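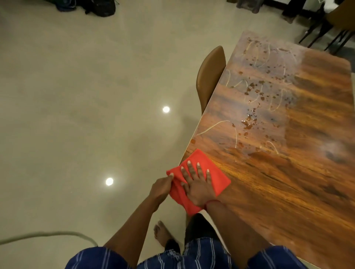

Home Team Open roles Log Contact

Software engineer, perception + planning (surface wiping)
Posted 2023-10-02
3 min read

Haltis is hiring. One role, full time, start in January or sooner if you can. Small team, lots of code, not much process.

We write the software that gets an arm to clean a table the way a person does. Not the arm. We buy arms. Our stack is two pieces: Nolia (perception, finds what's on the surface and where) and Jang (planner + contact control, decides the strokes and how hard to push). Nolia is in decent shape. Jang needs you.

What you'd be doing

- stroke planning over a dirt map that changes while you're wiping it
- force control with a folded cloth in between, so the contact model is always a bit wrong
- replanning at 10 Hz without the wrist doing somthing ugly
- replay tooling. Ours is a pile of Python scripts and Unathi's patience
- reading logs. A lot of logs

Gloss is the main headache right now. Nolia was trained on matte tops first and it still mixes up a highlight with a spill, then Jang goes and scrubs a lamp reflection. The human demos are where we look for better cues: white squiggles and reddish-brown drops all over a shiny wood-grain top, clear puddles throwing light back, one hand flat on a red-orange cloth with the fingers spread while the other holds the rim.
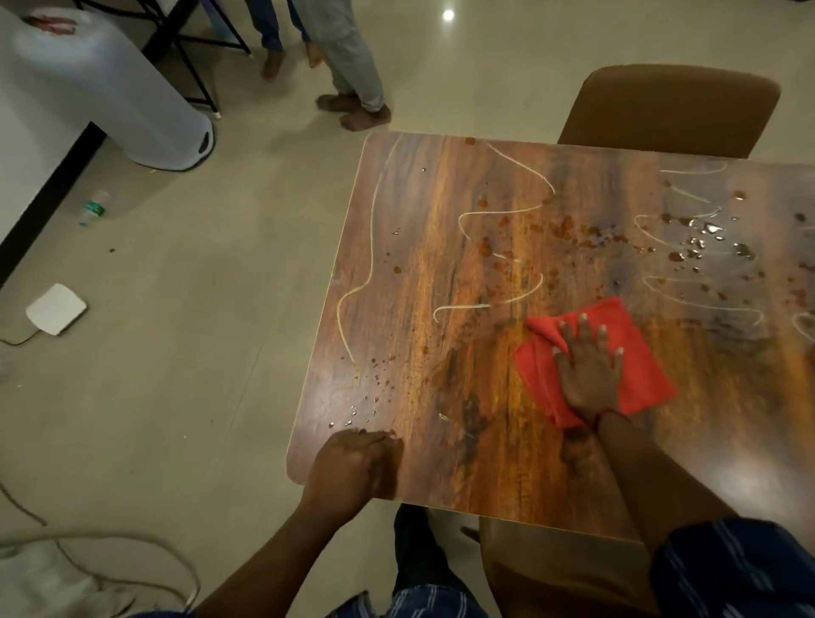
We have nearly 700 of these demos labeled and want 1000 before the next training run. You'd help decide what the labels should even be. Is a smear one region or many? We argue about this weekly.

You should have

- solid C++ and Python, both, daily
- shipped a planner or a controller on real hardware. School projects fine if it really ran
- enough perception to argue with the people who do perception
- ok with a stack that breaks

Nice to have: deformable objects, tactile, imitation learning, anything with specular surfaces. No PhD needed. Two of us have one, doesn't seem to matter.

Where: Atier building, second floor. In person 3 days a week, the rest is up to you.

How to apply

Send a resume and one page on a controller bug that took you too long to find. No cover letter. Short call with Precious Joubert, then a paid take-home on real logs, then a day with us. We reply to everybody, usually inside of a week, sometimes its two.

Comments (3)

rk_dunes: Is the force loop running on your side or on the arm's own controller?

Unathi Nkosi: Ours, outer loop. Inner joint torque stays with the vendor. Would like to talk about moving that if you have opinions

mtl: do you take people switching over from games? lots of planning code, zero hardware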